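Catch-all box

Filed under: Household > Storage and Sorting > Everyday Containers

A catch-all box is an open container, nearly always a plain cardboard carton, that collects the loose items of a home or workplace when they have no fixed spot of their own. Plastic bags, leftover packing, half-used bottles, scraps of cloth, spare cords - it all goes in, and one day it all comes out again onto a table to be sorted. The catch-all box is one of the most common storage objects in the world and one of the least written about, a great pity, because there is so much to enjoy in it!

Name and early use

Storage has always had its odds-and-ends corner, but the word "catch-all" was first used for a sorting practice in the Fletwood Household Survey, run by the home researcher Séverine Millet. Her team visited 828 homes and asked to see the one container in each that people were a little embarrassed about. Many families used other words for it. In Draltstead it is still called the "later box," and older residents there speak of "doing the later" when they finally empty it, usually in August.

Millet was fond of her subject, and it shows on every page. She listed 3,105 separate items from the survey boxes, from single gloves to birthday candles, and gave each a line of its own in the appendix (well worth a slow read, especially the section on keys).

Form and placement

The typical catch-all box starts life as a shipping carton. The flaps are folded back or cut away so that things can be dropped in from above, and the printing from its first job stays on the outside. It seldom stands on a shelf. Far more often it sits on whatever is the right height and happens to be free: a stool, a windowsill, the end of a bench, a desk chair. Chairs are a favorite, and on wheels the whole collection can be rolled to wherever the sorting will be done. 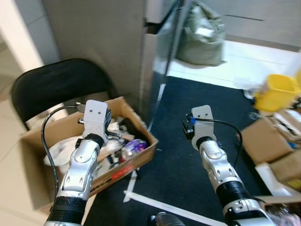
An open carton on a black office chair, with white plastic bags and packaging at left and a purple and white item near the right edge.

Contents tend to settle by weight. Bottles and hard goods slide toward the sides and corners, while bags and soft packing puff up and take over the rest. Millet called this top layer "the froth" and warned that it makes a box look much fuller than it is. Press it down with a flat hand and a third of the space may come back.

Sorting

Emptying a catch-all box is best done on a table with a clear patch at one end. The usual household method is to lift out the froth first, open every bag to check for small things caught inside, and then work through the heavier pieces. The Harnix method, named after the street where Yasuo Hayashi taught his evening classes, goes the other way: everything is tipped out at once and grouped by where it will live next. Hayashi's students loved it, and it is great fun with two or more people, but it needs a big table and a free afternoon.

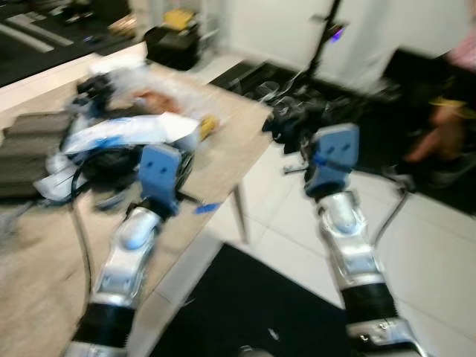
Textiles are the part of sorting that gives the fastest reward. Hayashi had his students fold all cloth before touching anything else, and keep it well to one side so that nothing sticky or sharp could reach it. Gray towels folded into a stack at the far left of a table, with a crumpled plastic bag and black wiring spread out beside them, are very much in keeping with his advice. The bag in such a case comes next, and the wiring is left for last. Cords reward patience - pull at one and three others tighten - and Hayashi liked to finish a class with them, everyone sitting down, one cord each, tea on the side.

Translucent bags have their own small following among sorters. An item can be partly made out through the plastic, and Millet noted that people would often guess at it aloud before looking. She recorded the guesses too, bless her.

Variants

The drawer form, or junk drawer, is shallower and closes, so it fills more slowly and is sorted less often. The basket form is popular in hallways. The Deschamps tray, a low wooden tray with 2 compartments, was meant to replace the catch-all box altogether. Owners praised the finish and mostly placed it next to the box they already had.

Collections

The Fletwood survey papers are kept in Draltstead and include 3,667 index cards in Millet's handwriting, along with several complete boxes that were donated unsorted. Visitors may look into them but are asked not to tidy.

Related articles
Junk drawer
Folding and stacking towels
Cord winding
Reusing shipping cartons
The Deschamps tray
Bag of bags

Contact the editors | Suggest a correction | Last edited January 16, 2020 | © Household Reference contributors | Back to top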